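Mikis 공방 소식
10/02/2024

가면 키트가 나왔고, 표면 다듬기 이야기도 조금 합니다

안녕하세요, Mikis 공방입니다. 지난 소식지를 보내고 나서 답장을 꽤 많이 받았습니다. 바쁘다는 핑계로 답이 늦어진 분들께는 이 자리를 빌려 죄송하다는 말씀부터 드릴게요. 하나하나 다 읽었고, 완성작 사진을 보내 주신 분들 것은 작업대 옆 벽에 출력해서 붙여 두었습니다. 아침에 커피 들고 그 앞에 서 있는 시간이 요즘 제일 즐거워요!

오래 미뤄 두었던 Tam 가면 키트를 드디어 판매 목록에 올렸습니다. 얼굴판, 이마 장식, 양쪽 볼 덮개, 턱까지 모두 5조각이고, 조립은 순간접착제로 하시면 됩니다. 처음 설계는 훨씬 더 잘게 나뉘어 있었는데, 시험 조립을 해 준 Kirsten Vestergaard 씨가 이음매 메우다가 주말이 다 갔다고 하셔서 과감하게 합쳤습니다. 덕분에 출력 시간은 길어졌지만 받으시는 분들 손은 훨씬 편해졌을 거예요. 도색하지 않은 회색 상태로 나가고, 출력 결이 남아 있으니 그 점은 꼭 알고 주문해 주세요. 끈과 안쪽 스펀지는 들어 있지 않습니다.

크기는 성인용 한 가지입니다. 어린이용을 물어보신 분이 여럿 계셨는데, 그냥 줄여서 뽑으면 눈구멍 위치가 영 맞지 않더라고요. 얼굴판을 다시 그려야 해서 5월쯤으로 생각하고 있습니다. 확정되면 소식지로 제일 먼저 알려 드릴게요.
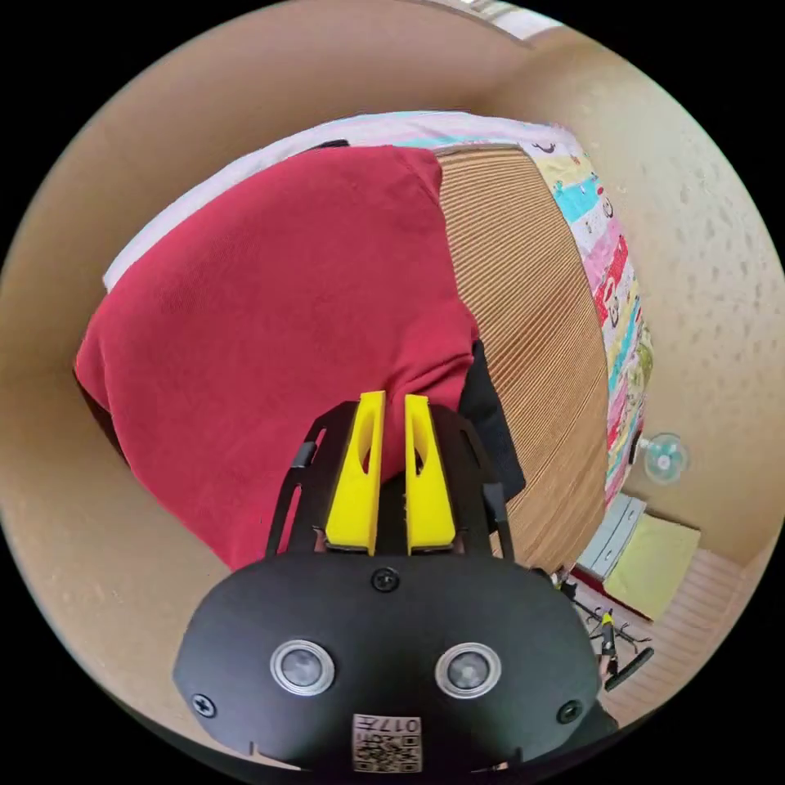 표면 다듬기는 언제나 질문이 가장 많은 부분입니다. 넓은 면은 물사포 500번까지만 올리셔도 서페이서가 곱게 앉는데, 문제는 늘 좁은 곳이지요. 사진의 노란 손가락 두 개처럼 끝으로 갈수록 가늘어지고 가운데에 길쭉한 홈이 뚫린 모양이라면, 바깥쪽보다 홈 안쪽 벽을 먼저 손보시는 편이 좋습니다. 사포를 나무젓가락에 양면테이프로 감아서 길이 방향으로 천천히 밀어 주세요. 저는 예전에 급한 마음에 전동 공구를 넣었다가 얇은 쪽을 그대로 날려 먹은 적이 있습니다. Tam 가면에서는 볼 덮개의 숨구멍이 딱 이런 모양이라, 여기만 천천히 하시면 나머지는 금방입니다.

퍼티는 Dillix를 계속 쓰고 있습니다. 가게에서도 작은 통으로 나누어 팔고 있고요. 얇게 한 번, 마르면 갈고, 다시 얇게 한 번. 두껍게 올리면 속이 덜 말라서 도색하고 한참 뒤에 꺼지는 일이 생깁니다. 겨울에는 마르는 시간이 더 걸리니 저는 저녁에 발라 두고 다음 날까지 아예 쳐다보지 않습니다. 자꾸 손톱으로 눌러 보고 싶어서요. 환기는 춥더라도 꼭 해 주시고, 가루가 날리는 작업에는 마스크를 쓰세요.

도색 색상표는 키트에 종이로 넣어 드립니다. 다만 꼭 그대로 칠하실 필요는 없어요. 시제품 중에 금색 테두리를 전부 구릿빛으로 바꾼 것이 있었는데 솔직히 저희 원안보다 더 근사해서, 진열장에는 그쪽을 올려 두었습니다. 어두운 색을 먼저 깔고 밝은 색을 마른 붓으로 살살 얹으면, 출력 결이 조금 남아 있어도 오래된 금속 느낌으로 묻혀 갑니다.

그리고 행사 소식입니다. 올해도 Vunasberg 소품 장터에 나갑니다. 자리는 작년과 같은 안쪽 줄, 71번 탁자입니다. Tam 가면은 이번 첫 출력분 100세트 가운데 일부를 현장용으로 빼 둘 예정이고, 완성품도 가져가니 직접 써 보고 결정하셔도 좋습니다. 작년에 미처 사포질을 못 끝낸 투구를 들고 오셔서 저희 탁자 옆에 앉아 마무리하신 분이 계셨지요? 올해는 의자를 하나 더 챙겨 갑니다. 미완성품도 편하게 들고 오세요.

배송은 주문이 들어온 순서대로 나갑니다. 가면은 출력에 시간이 걸리는 편이라 작은 키트와 함께 주문하시면 가면이 준비될 때 한꺼번에 보내 드려요. 작은 것을 먼저 받고 싶으시면 주문란 메모에 "따로"라고만 적어 주세요. 포장을 풀다가 부러지거나 빠진 조각을 발견하시면 버리지 마시고 사진을 찍어 이 메일에 답장해 주시면 됩니다. 그 조각만 새로 뽑아 보내 드리겠습니다.

다음 소식지에는 가면 안쪽에 스펀지 붙이는 위치와 안경 쓰고 착용하는 방법을 적어 보려고 합니다. 안경 쓰시는 분들, 본인만의 요령이 있으면 저희에게도 좀 알려 주세요.

Mikis 공방 드림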